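Wudetley Egg Hunt Word List

A small collection of words and phrases for spring egg hunts, gathered for anyone who writes clues, party games or classroom handouts. 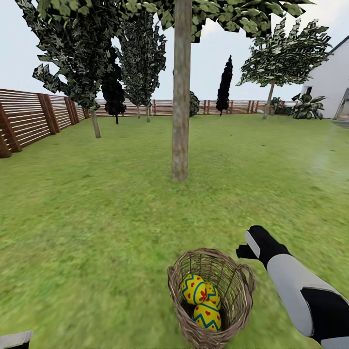
What you get

One plain text file with 400 clue phrases, and a second with 90 rhyming pairs, which was Evanthia Margaritis's idea and is still my favorite part of the whole thing (try reading a few aloud at breakfast!). Each line has the phrase, a tab, and then a reading level from one to five. Blank lines separate the groups.

Where the words came from

Most of them started as scribbles on old clue cards that families in Wudetley were kind enough to type up and send in. We began with nearly 500 phrases and took out the repeats, along with anything that only made sense in one particular house — "behind Grandpa's boat" was a hard one to let go. Spelling is American. A few Greek and Icelandic greetings are kept at the end, with a pronunciation next to each.

Known problems

Reading levels were set by two people and we didn't always agree. Levels four and five are thin. Some rhymes work only if you say "garden" the way Evanthia does.

Using it

Copy it, change it, print it for your school. A mention of the list is lovely but you don't have to.

Last updated August 8, 2020
Hjalti Egilsson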